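Storage and sorting of small play items: speaker notes

Session 2, after the coffee break. Keep to the slide order. Handout is at the back of the room.

Slide 1 - Title
Introduce the subject in one sentence: how play food is stored, sorted and returned to the shelf in a lending collection. State that the talk covers plastic items only. Fabric and wood have different cleaning rules and are dealt with in the Limar notes.

Slide 2 - The collection
The Trastier toy library holds 1,285 catalogued play items. Of these, 658 are play food or play kitchen pieces. Point out that this is more than half the catalogue by number and a small fraction of it by shelf space. The consequence is that most of the handling time goes on small things.

Pause for the chart. Do not read out the axis labels.

Slide 3 - What counts as one item
Under the old scheme a cuttable fruit was entered as two halves, each with its own line. Returns desks could not keep up with this. The present rule is that a fruit which joins is one item, and a missing half makes the item incomplete. Sliced vegetables follow the same rule. Cutlery is entered by the piece.

Expect a question on toys that arrive with one half already lost. Answer: they are entered as incomplete, kept for the open play area, and never lent as part of a set.

Slide 4 - Containers
Three types were compared: lidded box, drawstring bag, open basket. The lidded box stacks well but hides the contents, and lids go missing. The bag is cheap and light, but everything has to be tipped out before one piece can be found. The open basket takes more room on the shelf. It was chosen all the same, on the grounds that children put things back into it without being told.

Slots in the wall are worth having. Crumbs and grit can be shaken out, and a rinsed basket drains on its own. A thick rim is easier for small hands to hold than a thin one - this came up repeatedly at the Shih branch, where the earlier baskets had a sharp moulded edge. 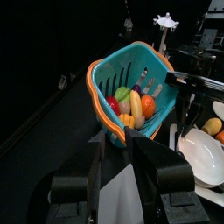 Long pieces go in last and stand against the back wall, handles up. Laid flat, cutlery slides under the fruit and is missed at the check. Round pieces can go in any order. Bananas and aubergines may stand upright if there is room, but there is no need to arrange them.

Fill level: to the rim and no higher. A heaped basket sheds its top layer as soon as it is tilted, and the usual place to find the missing lime is under the shelving unit.

Slide 5 - Mixed or separate
Some branches keep fruit and vegetables apart. Nekero tried this for two terms and then gave it up. Sorting by food group made the return check slower, and borrowers mixed the sets anyway. The current advice is a mixed basket with a printed list tied to the shelf. The list gives the name of each piece and leaves a blank column for notes.

If time is short, skip to slide 7.

Slide 6 - Cleaning
Warm water, mild soap, soft brush. Open the joined pieces first and brush the fastening pads, where fluff collects. Leave the halves apart until dry. Do not put printed pieces in a dishwasher, as the ink lifts. Baskets are washed separately and dried upside down.

Pieces with a split seam are withdrawn. Gluing has been tried - the joint fails again and leaves a rough edge.

Slide 7 - The return check
There are 6 steps on the handout. Only the first and last need saying aloud: empty the basket on to a tray before checking anything, and sign the list after the basket is back on the shelf. Most errors in the log come from signing early.

Slide 8 - Open points
Labelling the baskets themselves. Stickers peel in the wash and engraved tags cost more than the basket does. Limar is testing a cable tie with a numbered disc, results due in December.

Replacement parts. Suppliers rarely sell single halves, so pooling incomplete items between branches is under discussion. Ask for a show of hands on who would take part, then open the floor.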